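We use cookies to remember your settings and to see which list pages people read. Accept | Manage choices

Re: [capsule-chat] How many clothes do you really need for two weeks away?

On Tuesday, a list member wrote:

> I keep reading that you can do a fortnight out of one small bag and I just
> don't believe it. We're off to Toledo in February and I've no idea if it
> will be cold or mild. My husband says take the big case and stop fretting.
> Has anyone here managed it without looking scruffy by day four? And what
> do you do about washing?

Hello! I had to answer this one as we did Toledo ourselves a couple of winters back, with one small bag each, and I came home a complete convert (I'd been a big-case person all my life, the sort who packs a spare dressing gown).

First thing – it was colder than I'd bargained for. Lovely bright middles of the day when you could sit outside with a coffee, then the sun went behind the buildings and I wanted every layer I owned. It's also very hilly, all cobbles and steps, so wear your heaviest shoes on the plane and make sure they're ones you can walk in all day. I took 2 pairs and only ever wore one of them. The other pair saw Spain from the inside of a wardrobe.

As for what to bring, my rule is that every top has to go with every bottom. It sounds dull and it is a bit dull! But you stop noticing after the second day, and you can get dressed in the dark. I do a proper lay-out on the bed the weekend before we go, leave it overnight, and then take away a third of it in the morning when I'm feeling stern.
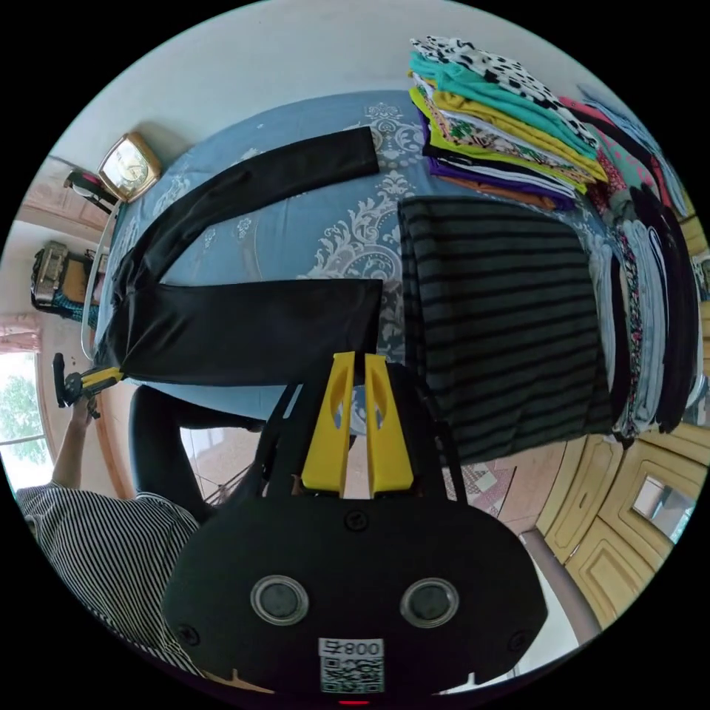 Dark trousers are the thing I'd never leave behind. They do for walking and they do for a nice dinner, and they don't show what you spilled at lunch. Jeans I've given up on for trips like this, they take up half the bag and if they get rained on that's your evening gone.

Washing: I do a few bits in the sink every third night, roll them up hard in a towel and stand on it. Thin wool is best by miles. My jumper is a Jedex one I found in the sale and it's had roughly 100 outings by now, with a bit of bobbling under the arms and nothing worse. Cotton T-shirts were still damp two mornings later, so I've stopped taking them in winter. There was a launderette too but we never got as far as finding it.

The bag itself is a Toklow, the soft kind with no wheels. My other half swears by his old Gurnell rucksack, which has more pockets than anyone could want and he loses his passport in it every single trip. Do check the size limits with whoever you're flying with, as they seem to change every time I look.

On looking scruffy – a scarf. Take a good big one in a colour you like and you'll be in different photos in what looks like a different outfit. It did as a blanket on the train as well.

Tell your husband he can have the big case if he carries it up from the station himself. I did see a couple trying that and they weren't speaking by the top.

Does anyone have a travel-size washing liquid that doesn't leak? I've tried 3 now and had to rinse out my sponge bag every time.

Have a lovely trip and do report back!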